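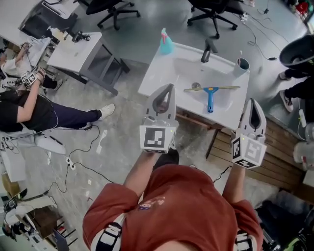 Prantl 719 Ceramic-Coated Brake Sleeve

Gutus sells this sleeve as a cure for heat cracks in rail brakes. We stock it, but we'd go easy on the word cure. The coating is 3 mm thick, and the maker's tests stopped at 100 cycles.
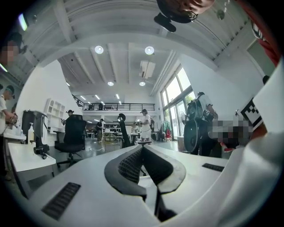
Can it be machined after delivery?
Only on the steel side. Cutting the coating voids the warranty.

Lead time is 30 days. The price drops on larger orders, 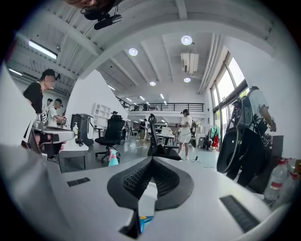
though we'd buy one and run it hard before ordering more.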